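Search this site Go

Folding FAQ – Vandana Katiyar

Why do you fold on the bed?
It's the only flat spot in my place long enough for a pair of pants! I pull the bedspread tight first, then fold everything lengthwise – twill creases if you so much as look at it.

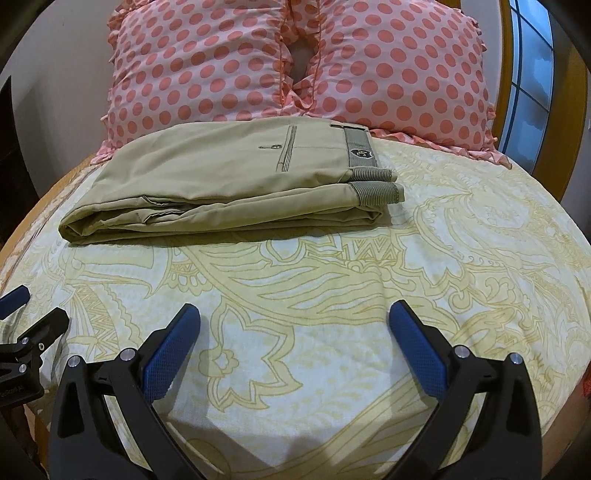

How do I keep a zipper pocket from leaving a mark?
Close the zipper and fold with the pocket facing up, so there's no weight pressing it into the other leg.

Do you iron before folding?
Hardly ever. I shake them out hard, smooth the legs with my palms (cuffs too) and call it done. Linen is another story and I've been avoiding it since January.

Get my laundry notes by email – Subscribe

© Vandana Katiyar | Contact | Back to top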